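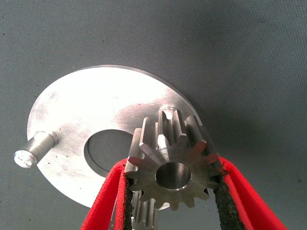
Bralleo puts gear cell back on shift after new grip pads

2022-09-22

The gear assembly cell at Bralleo's Clidport works is running again after a refit of its gripper. The cell picks up small steel spur gears and places them on pins set in a round aluminium plate.

Gears had been slipping in the fingers since May. Technician Santeri Räsänen fitted rough black pads to the inside of both red fingers and taught the arm its pick position again. The job took 14 hours.

The pads will be checked every 20 shifts and swapped when the edges wear. Räsänen said the wrist camera would also be cleaned at each check.

A second cell, at the Robles site, is due for the same pads once spare sets arrive from Grakitz.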